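Went to the Budent open day in Custthorpe this morning and my feet hurt but I have THOUGHTS. Thread.

First off, they build the software that sidewalk delivery robots learn to drive in. Whole pretend city blocks, all on a computer, so the robot can mess up a few thousand times before it ever meets a real curb.

I got there early and grabbed a spot by the big monitor - best decision of the day. They started us off slow, down at street level in one of the quiet corners of the map. 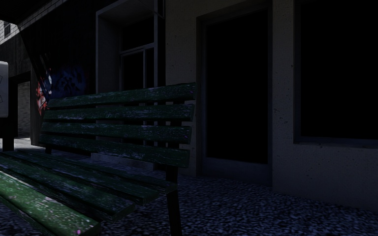 The map is called Prosari and it has 931 saved starting points. They load one, let the robot think for a bit, then load the next. 878 of them run fine right now and the rest are on a fix-it list taped up by the coffee (yes I read the whole list).

Then over to the big intersection, which is where the room woke up. People on foot are the hard part, the guide told us. The robot has to decide if somebody is about to step out or is just standing there. 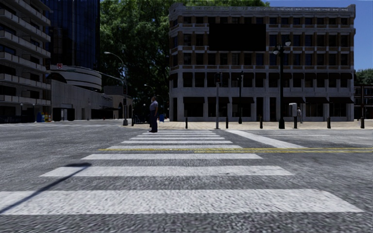
Chevalier Street Notes
I write about robots, buses and sidewalks

Somebody asked why they don't just film real streets. They do that too! But you can't ask a real street to give you the same crossing 30 times in a row with one thing changed.

I got to sit at the desk for nearly 2 minutes and pick the walkers' routes. So much fun, I would have stayed all day. 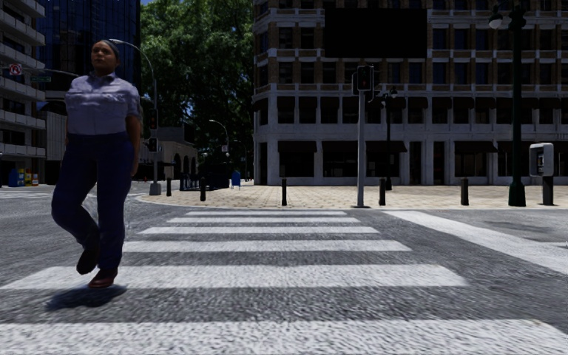 My big question was how the robot guesses where a person is headed. The easy answer would be to go by their face, but look at the woman in the lavender shirt, walking one way and looking off to the side. So the feet and the body count for a lot, and the guide said they spent all of October on that one problem. I do the same thing when I drive, I think? Now I can't stop noticing it.

Okay, on to the stuff I wrote on my hand so I wouldn't forget.
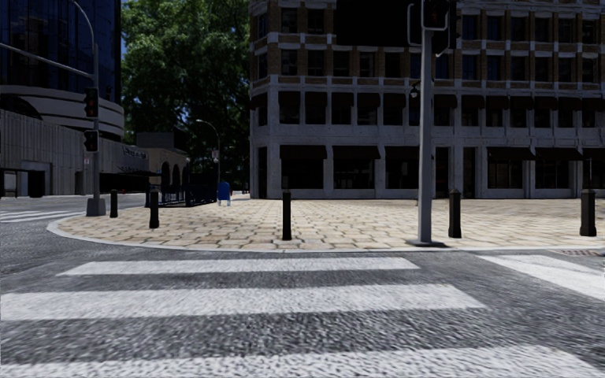
CURBS AND CORNERS

A corner is a lot of decisions packed together. Where does the curb bend, where are the posts, is there room to wait without blocking anybody. I asked if rain is in there yet and got a "soon" and a big sigh.

They're doing another open day later on and I already put my name down. Bring a snack, the line for the desk gets long!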